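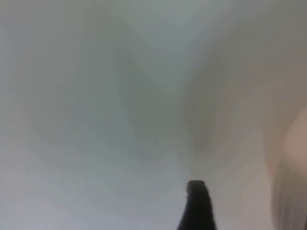
Bridget Oakshott
Features writer

The Arno leaves Skultach at ten to seven, when the bakery has been open for twenty minutes and the bank has two hours to go. Most people who get on have a paper bag in one hand. They go straight to the seats near the engine, where it is warm, and by the time the ropes are off they are eating.

The crossing to Nakpan takes 14 minutes. By road it is most of an hour, along the north shore and over a hill that closes when it snows. This is the reason the ferry was started, and it is still the main reason it runs, although the summer visitors pay for a good part of it.

Skultach has 485 people on the electoral roll. It has a primary school, a chapel, one pub and a shop that sells paraffin. The secondary school, the doctor and the dentist are all in Nakpan. Children here start using the boat on their own at 11, and most can tell you which crew member is on from the way the hull touches the quay.

The boat was built at Climitz, the yard at the bottom of the lake, which now mainly repairs yachts. She has a steel hull, a flat foredeck for bicycles and prams, and room for two cars if neither is large. The original engine was replaced in October, and regular passengers say the new one is quieter but that the cabin takes longer to heat up. There have been letters about it in the shop window.

Fares went up in the same month. A single is now £2, and the book of tickets that people used to keep in the kitchen drawer has gone. You can pay by card, when the signal holds. Halfway over it usually doesn't, so the crew take the money before they cast off.

The council's subsidy is due for review this spring. A petition to keep the winter timetable was handed in with 400 signatures on it, a fair number of them from Nakpan, where people cross the other way for the pub and the walking. What the council would like is fewer sailings in the middle of the day. The ten past one is often nearly empty. It is also the one that brings the prescriptions.

I went over and back four times. On the last trip the wind had got up and the water was coming over the foredeck – enough to soak a row of bicycles – and a woman beside me did her crossword in pen the whole way. At Nakpan she folded the paper, put it in her coat and joined the queue for the number six bus.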